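A Day at the Tillura Recording Rooms

17 August 2022

I went to the Tillura open day because my own group wants to begin collecting examples of hand work. Yến Tạ led us through the rooms. One task this summer is shoes: take a sneaker, handle the lace, put the pair on a rack. A person does it with two hand-held grippers, and each try is stored as one example for the learning system. They had 460 good examples when we came, and the goal is 620.

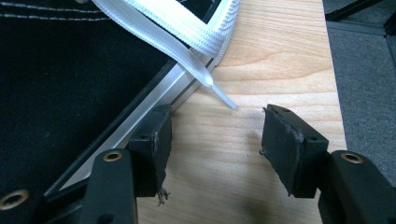 Dong-hyun Ham remarked that laces were the wrong place to begin, and that he would first teach the system boxes and cups for a month. Yến did not agree. She thinks that soft things show early if the recording is good enough.

After this we watched the rack part. The operators work slowly, and they speak little. I asked how long a person can do it, and the answer was 95 minutes, then a rest. When a try goes wrong they keep it too, but with a different label. 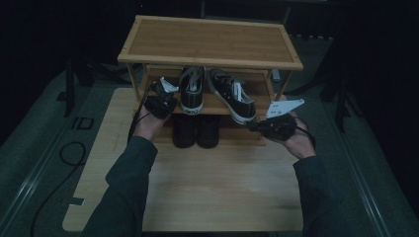

I was allowed to make three tries myself. It is harder than it looks, as you cannot feel the cloth with your fingers and you must trust your eyes. My second try was accepted, the other two got the bad label.

We also spoke about the finger pads. They become worn on the inner side, and Phúc Phùng writes in a notebook when a pad is changed, so that old and new pads can be compared later in the data. 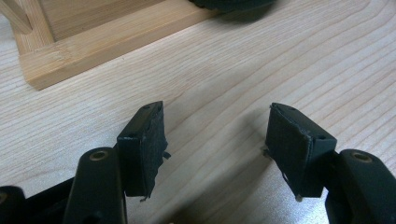
How to visit

The next open day is not fixed yet. Groups should write to Tillura before they come, and closed shoes are required in all rooms.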